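Gripper fingers not closing evenly, and is a powered hub worth it?

Home and Shared Workshop Builds > Arms and grippers

flidari_tryg
Posted Oct 25, 2019
Evening all, Trygve here from the Drandport shared workshop. The arm is bolted to the bench and moving at last, so on to the next headache! I want it picking up soft things out of a metal bowl, and I can't get the fingers to behave. I've had the linkages apart twice now and put them back with fresh cap screws.

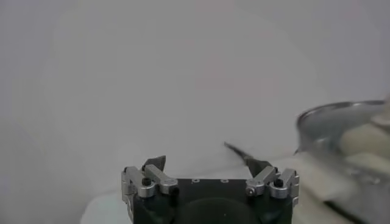 I've tried 100 steps a second and 700, and I get the same moan from the motor either way. My hunch is slop in the joints, but I'd love a second opinion before I strip it down again.

bielecka
Go round the hex bolts first. If one side is nipped up tighter than the other it'll drag, and you'll be chasing it in software for weeks.

testport772
Disagree, sorry. I'd leave the bolts alone and home the thing properly — fully open, zero it, then close it slowly on nothing at all. If both fingers come in together with no load, your joints are fine.

bielecka
Fine on an empty grip, maybe. Put a load on it and a tight joint shows up straight away.

flidari_tryg
Right, I'll do both, homing first as it doesn't need a spanner. I've got it wide open now.
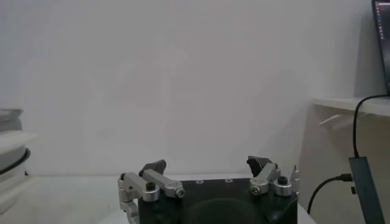
The other thing is that the connection drops every so often and I have to restart my script. I'm on an unpowered USB hub with cables I had in a drawer. Bartosz Wieczorek at our place swears by a powered one, but I'm a bit tight and would like to hear from someone who's had the same fault.

testport772
I had it. Shorter cable cured mine, kept the cheap hub.

bielecka
Listen to Bartosz. And tie the cable down near the wrist, whichever hub you go for.

flidari_tryg
Ha, so no agreement there either. Will swap the cable tomorrow and report back.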